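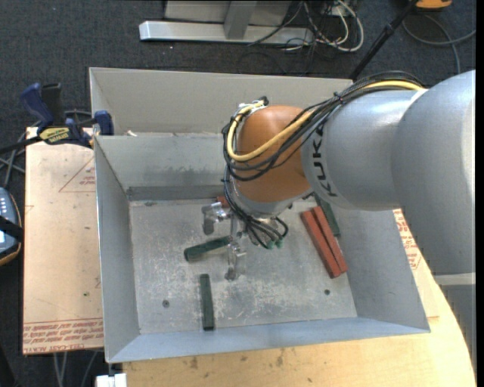
OK so I have opinions about bins now. Big grey metal ones. I didn't plan on becoming this person but I've spent most of October sorting colored bars, and there's nobody at home left who will listen to me, so you all get it instead.

---

Background for anyone new: we moved the stockroom from Putavska to the Montes building, and everything that used to live on racks got tipped into bins for the trip. Everything. Reds with greens, short with long, good ones with the ones somebody should have scrapped years ago.

---

The inventory sheet said 1655 bars. We ended up with 1072 in the first pass and I had a very quiet lunch that day.

---

(The rest were in a bin under the stairs with a tarp over it. Gordon Bélanger found them while he was looking for his coat. I have never been so happy to see a tarp.)

---

First opinion: a flat floor in a bin is wonderful. Our old ones had ridges pressed into the bottom, and anything long and skinny would settle between two ridges and just stay there forever. You'd be scraping at it with your fingernails. Flat floor, you slide the thing to the side and get under it. Done.

---

Second opinion: scratches are fine! People keep asking if we're going to repaint the insides. Why? It's a bin. You put hard things in it all day. Those whitish scuffs show up the first week and then you have a bin that looks like a bin.

---

I did try lining one with a rubber mat, for the record. It slid into a heap in one corner and the bars went underneath it. The mat is now in front of my kitchen sink and it's doing great there.

---

Third opinion, and this is the one I'll argue about: dark green was a bad choice. It looked so nice on the color card. Put it in the bottom of a grey bin late in the afternoon with one light behind you and it's basically a shadow. The brick red you can spot from the doorway.

---

Jailson Medeiros wants it on record that he voted for yellow. It's on record, Jailson.

---

The thing that slows you down most is two bars lying right up against each other. One bar by itself, easy, you've got room on both sides. Two side by side and you go for one and the other comes along for the ride, or rolls over, or shoots across to the far wall and makes a noise like the end of the world.

---

What works for me is starting at the end instead of the middle. If they're touching down at one end, go in at the other end where there's a bit of a gap, nudge it wider, then pick up. Takes longer to type than to do.

---

Someone asked why we don't just tip the whole bin out on a table. We did, once. There's still a dent in the floor. We also learned that a bar will travel a surprising distance under a shelving unit if it gets a good start.

---

Also please, I'm begging, leave some space in the bin. A full bin looks efficient and it's miserable. When there are only a few on the bottom you can see what color everything is and which way it's pointing, and you aren't digging.

---

Right now we're running 111 per bin for storage and then moving a handful at a time into a sorting bin. I was sure that would be slower. It's faster, and my back has stopped sending me messages.

---

Labels: tape on the outside, top edge, written BIG. I bought the nice Tostard label holders and they're pretty, and they pop off every time a bin gets shoved against another bin. I have a drawer full of nice label holders now if anybody wants them - really, come get them.

---

Things I have pulled out of these bins so far that were not bars: a tape measure, half a pencil, a Zorano receipt from before I worked here, and one glove. Left hand. If it's yours it's hanging by the door.

---

Where we're at as of this afternoon: reds are done and back on the racks, all facing the same way, and I keep walking past to look at them. Greens are maybe halfway. The short ones haven't been started and I'm pretending they don't exist until the racks for them show up.

---

Somebody in the replies wants to know about wall hooks for the long ones. We have 2 up as a test. They're OK so far but the bottom one is exactly at knee height and I've found it with my knee every single morning.

---

Going to go lie on the couch. If you've got a trick for keeping bars from snuggling up in the bin, put it below and I'll try it tomorrow. Not magnets, we tried magnets.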